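Progress report to the Firko Fund
Kitchen automation at Vetthorpe Prepared Meals, Bullutville site
Thursday, June 25, 2020

Dear friends at the Fund,

Thank you for your patience with this one. I had hoped to send it with the spring figures, and then spring went the way it went for everybody. I am glad to say there is a good deal to tell you, and I will try to tell it in order, although those of you who have read my reports before will know how that usually goes.

You will remember that the grant covers the reheat test bench, the place where our kitchen checks that a finished meal comes out right in a home microwave. We send out 2,000 meals a week from Bullutville, and for as long as I have worked here the checking has been done by whoever was on the bench that shift, opening the door, putting a tray in, pressing the buttons, waiting, opening the door again. It is dull work and hard on the wrists. When we talked with the bench crew before applying, the door button came up more than anything else, well ahead of the heat or the noise.

So we started with the door. Our integration partner, Tavares, wanted to begin with the timer settings, which I understand from an engineering point of view, but the crew felt strongly about it and they were right to dig in. The two-arm cell is set up on the white bench with a cloth hung behind it, and most of this period's work has gone into teaching the arms to find the release button and press it squarely.
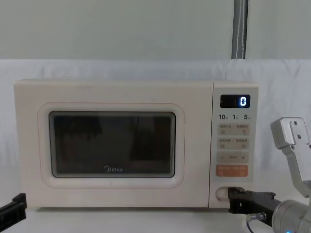

The right arm at the door-release button of the Midea oven on the test bench.

That one small motion has taken more of our time than I budgeted for, and I would rather say so plainly than bury it in the spending table. The button is set into a round housing, so a finger that arrives a little high meets the rim. Tavares reworked the approach 3 times. We have now logged 700 door presses on the bench, all with one of our operators standing by, and the logs go to the crew as well as to the engineers. I am rather proud of that last part. The comments that come back are short and sometimes blunt, and they have saved us weeks.

I should say something about the people, as your letter asked about them before it asked about anything else (and thank you for that). There are five operators assigned to the bench. None of them has lost hours because of this project, and we have put in writing that none of them will during the grant period. What has changed is how a shift is spent. Two of the five have trained to run the cell, which means they start a session, watch it, stop it if they don't like what they see, and write up anything odd. The other three still do the hand tests in the mornings and have picked up tasting and labeling work in the afternoons, which had always been squeezed into the last half hour.
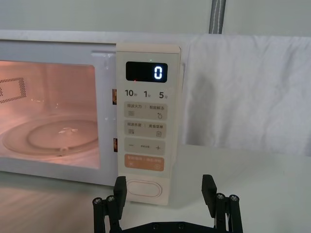 Not all of this has been easy. One operator told me she missed the hand testing because it gave her a quiet stretch in the day, and watching a machine do it is a different sort of tiredness – you can't let your mind wander in the same way. We took that seriously. Watching turns are now kept short, with a swap in between, and nobody is asked to take two turns in a row. There was also a fair question about pay. The two trained operators are doing more skilled work than they were, and they are now on the higher grade. That came out of our own budget and does not touch the grant.

The part I am least satisfied with is the written procedures. They were drafted by the engineers and they read that way. The crew has started rewriting them in their own words, with a page for each of the things you really need to know at seven in the morning: how to stop the arms, who to call, and what to do when a session won't start. I would like to send you the new version when it is finished, because I think other kitchens you support could use it.

Between now and August we plan to move on from the door to the time and power settings, and then to placing and removing a meal tray, which everyone expects to be the hard part. Hand testing will carry on alongside the whole time, and no meal will be released on the strength of a robot test alone. We are not asking for more money. We would like your agreement to move the unspent travel line into training hours, and I have put the form in with the spending table.

If any of you are able to visit once visitors are allowed again, please do come in the morning, when the whole crew is in and there is usually something left over from tasting.

With warm thanks,
Project Lead, Reheat Bench
Vetthorpe Prepared Meals, Bullutville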